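Equipment review: Konari Cropper finger kit
Skimdale Shared Workshop, Robotics Bench
Published 2 Sep 2019

The Cropper is a set of replacement fingers for light parallel grippers, sold by Konari as a kit for assembly by the purchaser. It is intended for arms handling fruit, eggs in cartons, soft packaging and similar goods. The workshop purchased one kit at the listed price of $300 for members building manipulators at home or on the shared bench. This review covers assembly, calibration and general use. The workshop paid for the kit in full and has no arrangement with the manufacturer.

Fruit handling was the principal task in the trial, carried out from a white bowl lined with crumpled paper.
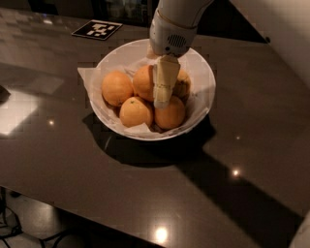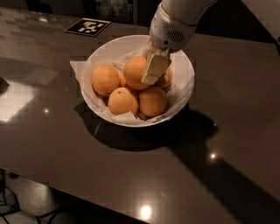 Cropper fingers over the orange bowl, with the square marker card lying farther back on the table.

Scope of the review

Assembly was carried out by Reece Heywood and Nadiia Lysenko. Calibration and programming were the responsibility of Sajib Karunaratne, and the bench trials were conducted by Tobiloba Idahosa. The reviewers were asked to work from the supplied instructions and to record any point at which they had to depart from them. Members should note that the kit was tested on one arm only. Results on a heavier gripper, or on one with a faster closing action, may differ.

Contents and presentation

The kit arrives in a single carton with the parts bagged by assembly stage. It comprises two finger bodies, two sets of contact pads, an adaptor plate, fasteners, a hex key, a printed marker card and a folded instruction sheet. All parts were present. One pad had a moulding flash along its edge which was trimmed with a craft knife before fitting.

The instruction sheet is printed at a size that several members found difficult to read under bench lighting. A larger version is available for download from Konari and is recommended. The downloaded version also corrects step 3, in which the printed sheet shows the adaptor plate reversed. The reviewers followed the printed sheet, fitted the plate accordingly and had to remove it again. Konari should have enclosed a correction slip.

Assembly

A member with some experience of small fasteners should be able to complete the assembly in one evening. The finger bodies locate positively on the adaptor plate and cannot be fitted to the wrong side. The pads are retained by two screws each, and these are the weakest feature of the kit. The heads are shallow, the supplied key is soft, and Ms. Lysenko rounded one head while tightening it to the stated torque. A replacement was found in the workshop's fastener drawers. Members are advised to set the supplied key aside and use one of good quality.

The adaptor plate suits the bolt pattern common to most hobby grippers of this size. Owners of older arms should measure before ordering. Cayetano Goicoechea offered his own arm for a second fitting and found that two of the four holes did not line up. He has since drawn a spacer, and the file is held on the workshop's shared drive under Fixtures.

Maximum opening between the pads, once fitted, was measured at 69 mm. Konari's sheet gives no figure for this, an omission that should be remedied. The dimension matters a great deal for fruit. Mandarins and small navel oranges were accommodated without difficulty, whereas a large navel had to be approached at its narrowest aspect, and grapefruit were out of the question.

Calibration

The kit is supported by Flusard, a free calibration program which locates the gripper relative to a square marker card laid flat on the work surface. The card may be placed at any angle. It must remain where it was during calibration, and members working on a polished tabletop are advised to fix it at the corners with low-tack tape.

Installation of Flusard was uneventful on the bench computer. Mr. Karunaratne reported that the program's default exposure setting was unsuited to a glossy surface under overhead lights: reflections near the card caused detection to drop out at intervals. Lowering the exposure manually resolved the matter for the remainder of the trial. A matte cloth under the card would probably serve equally well, although this was not tested.

The calibration routine itself is sound. The operator moves the gripper to a series of positions, confirms each one, and receives an error value at the end. The program does not explain what an acceptable value would be. After some experiment the reviewers adopted the practice of repeating the routine whenever the first grasp of a session landed visibly off centre. The file format is plain text and can be edited by hand, a courtesy that was appreciated.

Performance in use

The trial consisted of 200 attempted grasps, divided between single fruit on the bare table and fruit grouped in a bowl. The first condition presented little challenge. The pads are broad and flat-faced, and they hold a round object more securely than the narrow fingers they replaced. Closing force can be set quite low before a fruit begins to slip.

Grouped fruit proved considerably harder, and members considering the kit for this purpose should read the following with care. The width of the fingers, so useful in holding a single orange, becomes a hindrance when a finger has to be inserted between two of them. Where fruit sat close together, the fingertip tended to land on the shoulder of a neighbouring orange and push it aside before reaching the intended depth. On occasion this was helpful, as the displaced fruit opened a gap. More often it moved the target as well, and the grasp was abandoned.

Two measures improved matters. The first was to line the bowl with paper, which limited rolling. Paper does introduce a difficulty of its own: a loose fold can be drawn up between pad and fruit, and should be pressed down before starting. The second was to have the arm descend with the fingers partly closed and open them only at depth. Mr. Idahosa wrote a short routine for this purpose and has made it available to members on request. With both measures in place, the reviewers considered the kit adequate for grouped fruit — though no better than adequate.

No fruit was split or punctured during the trial. Light pad marks were noted on two soft mandarins. The skins of the oranges were unmarked.

Cleaning and wear

The pads wipe clean with a damp cloth. Citrus oil left a slight tackiness that required mild detergent, and the reviewers suggest that this be done at the end of each session in which fruit has been handled. The seam between pad and finger body collects debris and is awkward to reach without removing the pad, at which point the shallow screw heads again become a nuisance.

No measurable wear was found at the close of the trial. A spare set of pads is included in the carton, and Konari sells further sets separately. The reviewers would not regard the pads as suitable for contact with food intended for sale, and the manufacturer makes no claim in that regard.

Safety on the shared bench

The usual rules apply. The arm is to be operated only by members who have completed the bench induction, the stop button is to be within reach of the operator, and cables are to be kept clear of the walkway. The broad fingers of the Cropper create a larger pinch area than the standard pair. Members should not reach into a container while the arm is powered, including when it appears to be at rest.

Value

At $300 the kit is expensive for what is, in essence, a pair of fingers and a plate. Members with access to the workshop's printers could produce something comparable for the cost of material, and Mr. Heywood has argued for that course. Against this must be set the hours spent in drawing, printing and refitting, and the fact that the Konari fingers were square and parallel from the outset. For a member whose interest lies in programming, the purchase may be justified. For a member who enjoys making fixtures, it is not.

Assessment

The Cropper is recommended with reservations. It is well suited to single round objects within its opening, the calibration software is competent, and the finger bodies are accurately made. The reservations concern the pad screws, the error in the printed instructions and the limited performance in a crowded container.

The reviewers' comments were sent to Konari, which replied that a narrower fingertip was under consideration and that the printed sheet would be revised in November. Should a narrower tip be released, the bowl trial will be repeated under the same conditions.

The kit is now available for loan. It is stored in the robotics cabinet, second shelf, with the downloaded instructions and a suitable hex key in the same box. Loans are limited to two weeks, and the spare pads are to be returned with the kit. Bookings may be made through the front desk or by writing in the bench diary.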